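Subject: Re: [arm-practice] draft handover rules, section 4
List: arm-practice

On Sunday at 9:40 pm, the Stekitz bench group wrote:

> We read through the draft and mostly agree with it. Two things bother us.
>
> First, 4.2 says both grippers must be at rest before the receiving
> gripper closes. On our cell that adds a full stop to every pass and the
> operators hate it. They are used to a rolling handover, where the second
> gripper is already closing as the first one arrives. It works most of the
> time and it is faster. Can the rule say "should" and not "must"?
>
> Second, 4.5 wants the height of the object above the table written down
> for each task. We don't see what it is for. The operator can see the
> table.
>
> Also, is there going to be anything about thin objects? Everything in the
> draft seems to be written with boxes in mind.

Thanks for reading it closely. Answers below, then the new text for section 4, which I would like people to try on their own cells before we freeze it at the end of May.

On the "must" in 4.2. I would like to keep it, but I agree the way it is worded makes it sound like a long stop. It doesn't have to be. On the Oston cell we hold for 800 milliseconds and the operators stopped complaining after a few days. The reason for the hold is that in a rolling handover you can't tell afterwards which gripper moved the object. If it ends up crooked, or on the floor, the log shows two grippers moving and two sets of fingers closing at once, and whoever reviews it has to guess. With the hold in, each change of grip has a clear start.

There is also the matter of force. If the first gripper is still moving sideways when the second closes, the object takes the load. A foam block doesn't care. A pencil or a crayon does, and so do the fingertips over time. We went through a lot of finger pads last winter before anyone tied it to handovers.

On 4.5. The operator can see the table, yes, but usually not from the angle that matters. When you teleoperate two arms from the overhead view, the gap under the object is the hardest thing to judge, and the wrist view only helps if you look at it at the right moment. Writing the height down for the task gives everyone the same starting point. It also makes it possible to compare cells. When Kikuchi and Gureck both said they were handing over "low", they turned out to mean very different things, and we lost a week to that.

On thin objects, you are right and the draft was lopsided. I have added 4.6 and 4.7. Crayons have been our main test piece for these. They are cheap, they show damage right away, and the paper label tells you if the fingers slipped and twisted. Low handovers with the crayon upright are the ones I would like other groups to try first. It is a fair picture of how little room there is to work with.
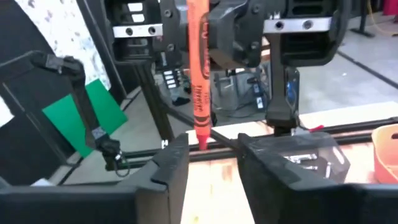
Wrist view, right gripper. Crayon held upright by the other arm, tip just off the table near the rail.

A grip along the length of a crayon like this leaves you with a choice. The receiving fingers can come in below the holding fingers, which puts them close to the table, or the holding arm can go up first. The draft now says go up first, unless the task sheet says otherwise. The low approach is fine if you have written it down and somebody has walked through it slowly, but it should not be the thing an operator falls into because they forgot to lift.

The rail needs a mention too. Several cells have something fixed running across the table. If there is one, the task sheet has to say which side of it the handover happens on. We had two operators on the same task using opposite sides, and the arm positions ended up so different that we threw out the whole batch.

New text for section 4. Line numbers in the old draft no longer match, so please refer to the rule numbers when you reply.

4.1 Name the roles. For every handover the task sheet says which arm gives and which arm receives. If the roles can swap within a task, the sheet says when.

4.2 Hold before closing. The giving arm must be at rest before the receiving gripper starts to close. The hold is set per cell and written in the cell notes. A hold shorter than the one in the notes counts as a rolling handover and is marked as such.

4.3 Overlap. Both grippers stay closed on the object together before the giving gripper opens. The giving gripper opens fully before either arm moves away.

4.4 One thing at a time. No change of grip while either arm is traveling, and no base, table or camera adjustment during an overlap. If a camera has been bumped, stop and check it against the reference shot before going on.

4.5 Height. The task sheet gives the height of the lowest point of the object above the table during the handover. For thin upright objects, the default is 100 millimeters. Lower is allowed if the sheet says so and the first 4 passes are done at reduced speed.

4.6 Thin objects. For anything you could roll between two fingers (crayons, markers, dowels, brushes), the sheet says how the object is oriented at the handover and which end is the free end. The receiving gripper takes the part that is not already held. If there isn't enough free length for that, put the object down and regrasp.

4.7 Soft tips and labels. Do not grip the tip of a crayon or marker. If the label tears or turns on the object, take the object out of use, because later passes will not look or grip the same. Keep a few spares of the same color.

4.8 Fixed parts. Rails, clamps and edges within reach of the fingers are listed in the cell notes. The task sheet says which side of them the handover takes place on.

4.9 Things on the table that aren't part of the task. Small leftovers and containers can stay if they are out of the path of both arms and the sheet allows a cluttered table. Otherwise clear them between passes. Don't move them in the middle of one.

4.10 Drops. If the object touches the table or floor without being meant to, the pass is marked as a drop and kept. Don't pick the object up by hand and carry on in the same recording.

4.11 Hands. No hands inside the reach of either arm while the motors are live. This is already in section 1, but two groups asked for it to be repeated here. People reach in for a dropped crayon without thinking, and that includes me.

A few words on what is still open.

The overlap time in 4.3 has no number yet. Ours is short and Kikuchi's is long, and I don't think either of us has a good argument. If you have force readings from both grippers during the overlap, please post them. A plot is plenty, no need to write it up.

The default height in 4.5 came out of what most groups were already doing. If your arms can't comfortably reach up there with both wrists turned in, say so, and tell us what you can reach. I'd prefer a lower default that everyone follows to a higher one with exceptions on every sheet.

I am unsure about 4.9. Gureck wants a clear table every time. Our view is that a cell that only works on a clear table isn't much use, and that some clutter should be normal. The current wording is a compromise and reads like one. Better wording is welcome.

Cabling did not make it into section 4, but it came up enough that it will get its own short section. For now, please check that cables at the fingers have enough slack with the wrist at both ends of its turn, and that nothing on the floor can be caught by a foot or a stand. I'd do it before the first run of the day, when the arms are still off.

For the trial, please do 18 passes with a thin object of your choice under the new rules, and the same number the way you normally do it. Report drops, regrasps, torn labels and the hold you used. If you do rolling handovers now, like Stekitz, your numbers will be the most useful ones we get, so please don't tidy them up first. If rolling comes out no worse on drops and the logs can be read by someone who wasn't there, I will change the "must" in 4.2 myself.

Replies to the list please, not to me directly – the last round ended up half in my inbox and people argued past each other.

Draft editor, Oston cell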